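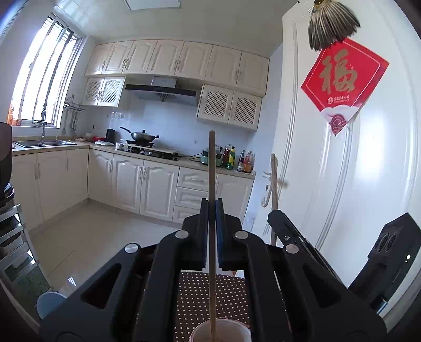

How long must the Rakau firebrick mortar dry before the first fire?

Leave the joints for 7 days at normal room temperature, then heat the kiln slowly with the door a little open.

Rakau Air-Setting Mortar, wet, ready mixed
Sold by Gillies Kiln Supply, Walcombe

Rakau is a smooth gray mortar for laying firebrick in kilns, forges and wood stoves. It comes already mixed in a plastic pail of 15 pounds. Before use, stir it well from the bottom, as the heavy part goes down during storage. If it is too stiff for dipping, add clean water by the spoon.

Joints should be thin. Dip or butter the brick, put it in place and tap it with a rubber mallet. Thick joints will shrink and crack – this is the most common complaint we receive, and the mortar is usually not guilty. For filling wide gaps please order the Lulldale patching mix, which has a coarser grain.

First heating: hold at 200°F until no more steam comes out, then raise the temperature in small steps.

Maximum service temperature: 2050°F
Color after firing: light tan
Storage: closed pail, above freezing
Shelf life: see the stamp on the lid

Not for outside walls which stay open to rain. Do not use it with insulating board, it pulls the surface off.

Pails cannot be returned after the seal is broken. For orders of a full pallet write to Ailsa Halliday in the sales office. Technical questions go to Annag Gourlay, who also has the safety data sheet.

Price list valid from 30 October 2026. The new lid with two handles will be supplied from May.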